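Kaseck furniture polish for dark tables, after one winter of use

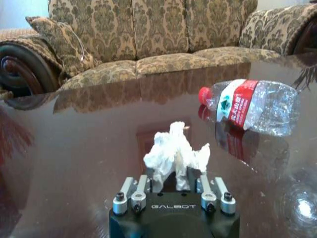 I bought the Kaseck polish in November, when the heating in our apartment was already on and every piece of dark furniture started to look tired. I have used it until March, so I think I can now write something useful. I am not a professional. I have one dark coffee table with high gloss, one older sideboard with a more matte finish, and a small shelf that I don't care for very much, and I tried the polish on all three.

The bottle is the middle size. There is a smaller one too, but the price difference is small and I would not take it. The liquid is white, a bit thicker than milk, and it smells of orange, but the cheap kind of orange, like in a hotel corridor. The smell is gone after one night with the window closed. My wife says she can still notice it in the morning. I can't.

How to apply it. The label says to shake well, put a small amount on a soft cloth, wipe with the grain, wait two minutes and buff with a dry cloth. The first time I put it directly on the table, which was a mistake, and I got a ring where the drop had been sitting. It came off with more buffing, but it took me 15 minutes of work for a ring as big as a coin. Put it on the cloth. And the amount should be really small. For a coffee table of normal size I use what fits on a fingertip, twice.

The waiting time is also more strict than I expected. If you wait longer, for example because the phone rings, the polish dries to a gray film and you will see every movement of your hand in it. A slightly damp cloth removes the film and you can begin again.

About cloths. I tried an old T-shirt, paper towels, and the yellow cloth that Kaseck sells separately. Paper towels are bad, they leave fibers in the corners and I believe they make very fine scratches, although I can't prove this. The T-shirt was good for putting the polish on. For buffing, the yellow cloth is better than I wanted it to be, considering the price. I wash it without softener and it still works well after eight washes.

The result on high gloss is very good. The surface becomes deep and even, and in the evening the lamp reflects in it almost without a blur. Fingerprints still appear, of course, but they wipe away more easily than before. Small scratches from cups and keys become less visible. They are not repaired, and when the light comes from low, in the afternoon, I can find all of them again.

On the matte sideboard I was not happy. It made shiny islands, mostly near the handles, where I suppose the old finish is thinner. The label says "for all sealed wood," and my sideboard is sealed, so I think this should be explained better. I wrote to Kaseck on a Wednesday and received an answer on the same evening, polite, telling me to test on a hidden place first. This is correct advice but it was too late for me. For the sideboard I went back to Dallulley wax, which is slower and asks for more strength in the arm, but it stays matte.

The shelf looks the same as before. Maybe it is not even wood.

Dust. The label promises that the table will collect less dust. In the first week I had the impression that it was true. After that I saw no difference, and on a dark table you see dust very well. I dust it every second day, as I did before.

One thing which I learned by accident: don't put a vase or a bowl back on the table for at least an hour. The surface feels dry but it is still a little soft, and the felt feet under our fruit bowl left four dull points. Two of them I could buff out. The other two are still there, and now the bowl always stands over them.

Comparing with others, I had the Urrutia spray before this one. Urrutia is faster, you spray and wipe and you are finished, but the shine is gone in a few days and the floor beside the table becomes slippery. With Kaseck the shine stays for three weeks in our living room, with normal use. I have not tried Flilteo, which many people here recommend, because the shop near me doesn't carry it.

The cap is poor. It closes with a click, but if the bottle lies on its side it leaks slowly, and I found a white line down the inside of the cabinet door. Keep it standing.

I would buy it again for the coffee table only. More than half of the bottle is still left after the winter. Four stars, and the missing one is for the sideboard and the cap together.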